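Home > Forums > Makers & Robotics > Arms and grippers
Filed under: two-arm builds, cable routing, shared workshops

Cables dragging across the table on a two-arm build

We're building a two-arm bench at the Sirwood workshop. Both arms bolt to one beam along the front, on an extrusion base. Each arm has one long cable, and when both grippers work near the middle the slack drags on the parts. Zip ties fixed that, but then the wrist stopped short of its full travel. What do others do?
Darnau

Get shorter cables. Mine are 80 cm and I've never had a problem.
Wastwood

Shorter only works if your arms don't reach far. Put the arm in its longest pose, measure along the joints and add 8 cm at the elbow. Fix the cable on both sides of each joint and leave the bend free. Velcro is better than zip ties while you're still changing things.

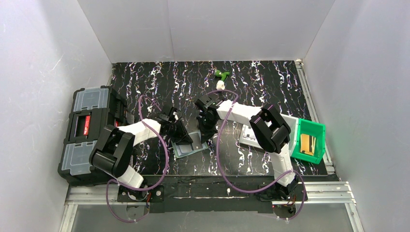 Slack at the front is what I'd sort out first. I'd bring the cable up the back of the lower link and clip it before the elbow. With purple cable looping over the forearms and again under the bases, there's plenty of length to work with. I'd also shift the black toolbox back from the left elbow before you run anything at speed.
Hendriks

Comments (2)
Velcro worked for me too, grey stuff from the hardware store.
Does the 8 cm include the connector?

Previous | Next | Back to Arms and grippers | Ask the community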